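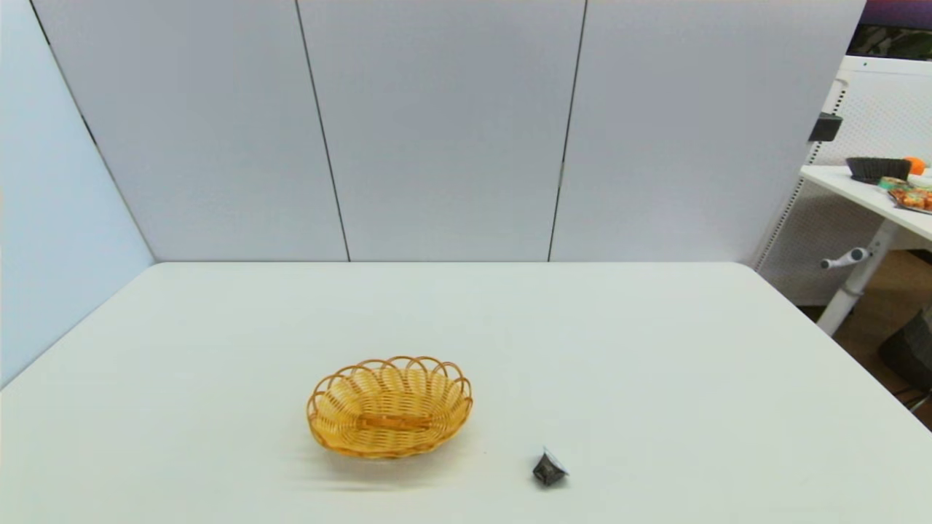 Bread, fruit and onion baskets — quick care tips

Updated 2026-04-04

Quick ones first, longer ones further down. Mostly for woven stuff: wicker, willow, rattan, seagrass. Plastic lookalikes can go in the sink, skip this page.

Crumbs
Turn it over and slap the bottom over the sink. Then a dry paintbrush, the 1 inch kind, worked along the weave. Toothpick for the really stuck bits. Vacuum is fine with the brush head on, low suction. High suction pulls up loose ends and then you have a new problem.

Washing
Not often. Twice a year does it in our house, once in spring and again in September when the apples start.
Lukewarm water, a few drops of dish soap, soft brush. In and out. Don't soak. Rinse under the tap, shake hard, dry upside down on a rack with air under it. Give it 24 hours before anything goes back in, bread especially. Never on the radiator, the strands go brittle and snap at the bends.
Painted or varnished ones — damp cloth only.

Smells
Onion smell: baking soda, shake it in, leave overnight, tap out. Repeat if needed. Vinegar works too but then the kitchen smells of vinegar and you've traded one for the other.
Musty smell usually means it was put away damp. Sun for an afternoon, both sides. If theres gray fuzz, wipe with a half and half mix of white vinegar and water, sun again. Fuzz comes back a second time, throw it out.

Creaky or dry
Spray bottle, plain water, light mist all over, let it sit out of the sun. Old willow wants this every couple of months in winter when the heating is on. I tried the Skendent wood balm on one and it left a film that picked up flour for weeks. Water is better and its free.

Loose strands
Don't pull. Dampen the end, wait ten minutes, tuck it back under the next strand with a blunt knitting needle. Dot of wood glue if it springs out, clothespin till dry. Snapped ones get trimmed flush with nail scissors, cut at an angle so they don't snag sleeves.

Liners
Cotton dish towel for rolls. Wash it hot, no fabric softener (the bread tastes of it). For fruit use a folded paper towel and change it when you restock. Potatoes and onions get separate baskets, potatoes sprout faster next to onions. Bananas on their own too. 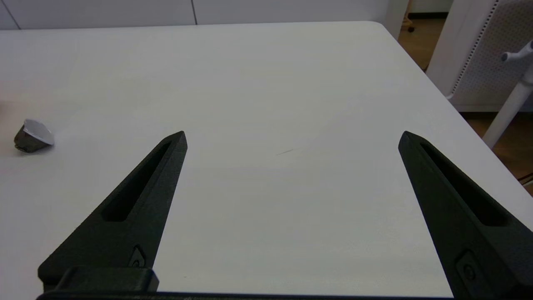 Wiping down the table and counters
Crumbs off first, dry, or you're just making paste. Then warm soapy cloth, then a clean damp one, then dry with a towel. The drying is the step everybody skips and it's where the streaks come from.
Light tops show every coffee ring — baking soda and a little water, rub in circles, leave five minutes, wipe. Test a corner first. No scouring pads on anything matte, they leave shiny patches that don't come out.
Ballpoint: rubbing alcohol on a cotton ball, dab, rinse.

Storing spares
Nest them with a sheet of newspaper between. Somewhere with air, not in a plastic bag. Top of the wardrobe is fine, basement isn't. Handles get bent if you hang them all from one hook, 6 on a broom pole works well.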